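Chapter 7
Shared Work: Automation on the Refurbishment Floor

Much of the literature on workplace automation begins with the production line, where tasks are identical and volumes are high. Computer refurbishment offers a more demanding case. Machines arrive in mixed condition, the parts are small and easily damaged, and the work has long depended on the judgement of skilled technicians. This chapter considers one such workplace, the Trustano depot operated by Boström, and the changes to its labour that accompanied the introduction of robotic handling.
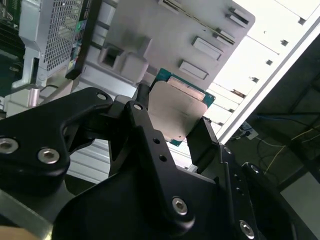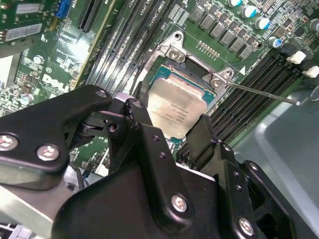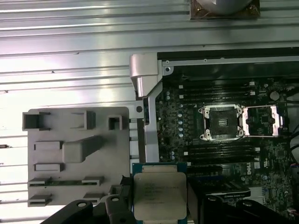 Processor handling during the refurbishment of desktop computers and workstations.

The depot receives 1,100 computers in an ordinary month and considerably more in December, when organizations replace equipment before the close of the budget year. Before automation, each technician was responsible for a unit from intake to final test. The same person opened the case, removed the memory and processor, inspected the socket, recorded the parts and reassembled the machine. Technicians took evident pride in this arrangement, and many could recognize their own work when a unit returned under warranty.

Under the system known internally as Cunow, the handling of processors was separated from the rest of the job. The technician now prepares the unit, approves the transfer and inspects the result. Management described the change as the removal of a repetitive task. Several employees described it differently — as the loss of the part of the job that had distinguished them from general assemblers. Both accounts deserve attention, and Section 7.2 examines the evidence for each.

Three matters arose early in the transition. The first was classification. A technician who supervises two cells exercises less manual skill but carries greater responsibility for faults, and the existing wage grid had no category for such a role. The second was pace. Technicians had customarily set their own order of work, leaving difficult units until a quiet period on Friday afternoon; the new schedule assigned units in sequence. The third was training. Apprentices had learned to handle processors by watching senior colleagues, and with fewer occasions to observe, the depot was obliged to set aside bench hours for this purpose.

Jonatan Moen, the floor supervisor throughout the period, kept a log of 368 interventions in which a technician halted a cell. His entries form the principal source for Section 7.3. They show that the decision to stop was seldom a purely technical one. Newer employees hesitated, concerned that a stoppage would count against them, until the depot agreed in writing that it would not.

The Boström case should be read alongside that of Drodlow, a larger facility with 600 employees, discussed in Chapter 8. There, comparable equipment was installed without prior consultation, and the resulting grievances centred on scheduling far more than on job loss. Readers may wish to note, as they proceed, which of the differences between the two workplaces can be attributed to the technology and which to the manner of its introduction.

7.1 The Depot Before Automation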